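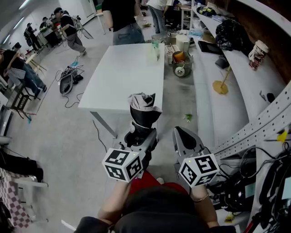

Lists > Ploncombe Robotics Club > mustik-build > Thread

Subject: Re: marker cubes and lost tracking on cloth tasks

> We recorded 457 cloth episodes in January and the pose estimate
> dropped out in a lot of them, mostly on the left unit. Is this a
> calibration problem or a lighting problem? Also, do we have to
> redo the whole set before Plerkudville?

Neither, as far as I can tell. I went through the logs last night. The dropouts line up with wrist roll. When the operator turns the gripper far enough inward, only one face of the cube is left toward the camera, and a single face at a shallow angle gives two possible poses. The solver flips between them. Lobo handles this badly because it takes each solution as it comes and has no memory of the last one.

Changes I'd like to make:

1. The solver rejects any pose that jumps more than 3 cm between consecutive samples. This is already in the Mustik branch, untested on the left unit.

2. Reprint the cube faces on matte stock. The current ones pick up glare from the ceiling lights.

3. Operators keep the elbows out and approach the cloth from the side. Pinch, pause, then lift. A fast lift blurs the markers even when the angle is good.

You don't need to redo the set. Run the filter first and throw out any episode with a gap longer than 8 samples - I expect most will survive. Whatever is missing after that we can record again.

One request for anyone building a new pair: label the cubes left and right before mounting. The marker IDs differ, and a swapped pair produces data that looks fine until you replay it.

Patch is on the shared drive, under solver.

Contact the list owner | Copyright Ploncombe Robotics Club | Back to top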